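Robot arms take over the cup table at Rulness packing hall

Workers at the Rulness packing hall have a new colleague at the sample table since June. The company Fakov, which owns the hall, has installed two robot arms that pick up paper cups and pass them on for packing. Until now this was done by hand, in shifts of 11 people.

The cups are plain white ones, made for cafés and canteens. According to Fakov, the arms handle 441 cups in an hour. A trained person is still faster, but gets tired in the wrists and must take breaks.

"The wrists were the reason we started to talk about it," says Eleri Watkins, who leads the day shift. "We had four people with pain last winter, and I was one of them."

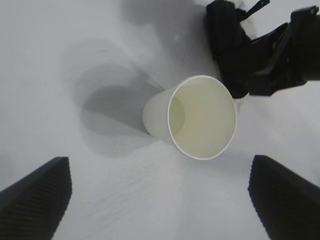 No one has lost their job, the company says. Four of the workers from the table have moved to quality control, where they look at cups which the machines have put aside. The others take turns between the packing line and the store. Two have asked to go back to the table, and they now fill the machines and restart them when they stop.

The stops are still many. A thin paper cup is easily crushed, and in the first weeks the grippers closed too hard. The software, called Clomik, had to be adjusted several times during the night shift. Mererid Jenkins, the union representative in the hall, thinks the workers should have been asked earlier.

"They showed us the arms when the arms were already bolted down," she says. "Now we are the ones who know why they stop, and this knowledge should be seen in the pay."

Talks about a new pay grade for the people who look after the machines have begun. Jenkins also wants written rules on how long one person may work alone with the arms at night.

Fakov plans to install the same equipment at its smaller site in Trevor, where the cups are packed in boxes of 1000. The workers there will be invited to visit Rulness before the decision is made, the company says.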